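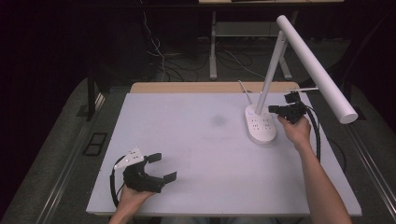 Notes from the Hlongwane open day, typed up on the train so excuse the state of them.

Got there late, missed the coffee. Charmaine Shabalala was on the door with the badges and waved me straight through to the lighting floor, which is what I'd come for anyway. Desk lamps mostly. Hlongwane used to do the big stuff, warehouse fittings, street brackets, and the small lamps were a sideline. Now it's the other way round, going by the floor space.

First stop the bending shop. Loud. Steel tube goes in straight and comes out as a lamp pole, 14 seconds a piece. Wian Steyn runs it and has done for years. He let us handle a few rejects - you can't see the fault at all until he lays one on the flat plate and it rocks. Paint line next door but we only got the window, extraction was being serviced. Pity. I had questions about the white, because white is the finish everybody complains about going yellow. Wian says it's the clear coat that yellows and the white underneath is fine. Not sure I follow but wrote it down.

Then the desk room, my favourite part. Dark room, dim enough that I walked into a rail, and a big white table with a light wood strip along the back edge. They stand a lamp on it and that's the whole set-up, more or less. White lamp on the day, oval base, two little rows of dark dots on the top of it, slim pole leaning back to a hinge and then the long round head coming down and out past the right edge of the table. Proper old-fashioned reach on it. I'd put it on a drawing desk tomorrow. Less keen on a bedside table, I think that head would have my glasses off in the night.

The white top shows everything by the way. There was a grey smudge on it a bit left of the middle and once I'd spotted it I couldn't look at anything else. Mitsuko Takeda (products, came over from Ruvitz in July) said they've tried a grey top and a beech one and keep going back to white. Shadows read better on it. Fair enough.

Cables all over the floor behind, black ones and white ones in a right tangle, so if you go, mind your feet. I was in the wrong shoes.

Asked Mitsuko what people actually send lamps back for. Hinge, she said straight off. Too stiff out of the box or too floppy after a year. So the hinge on the new range is from Skaltine and has a screw you can get at with a coin. About time. She wouldn't give a price, only that it'll be under 48 pounds, and that spares will be sold seperately. Spares! Good. I've thrown out two decent lamps over one dead joint.

Lunch. Cheese rolls, nice soup, not enough chairs. Sat on the stairs with Uriel Cabral from Hamavitz who'd come for the packing line and was cross it was closed til 3. He'd brought a tape measure and used it on the stairs.

Packing line, when it did open, was worth the wait. No foam now, all folded card. The base sits in one pocket, the head in another, pole down the middle. Anathi Mofokeng packed one for us while talking the whole time and never looked down. Then I had a go and got the pole in upside down. 13 folds in the card and I had at least one of them backwards.

Missed the archive room completely, ran out of time. Someone told me there's a cabinet of the early lamps in there with the bakelite switches, so that's for next year. Parking is round the back, not the front as it says on the letter. Last tour leaves at 3 and they do mean 3.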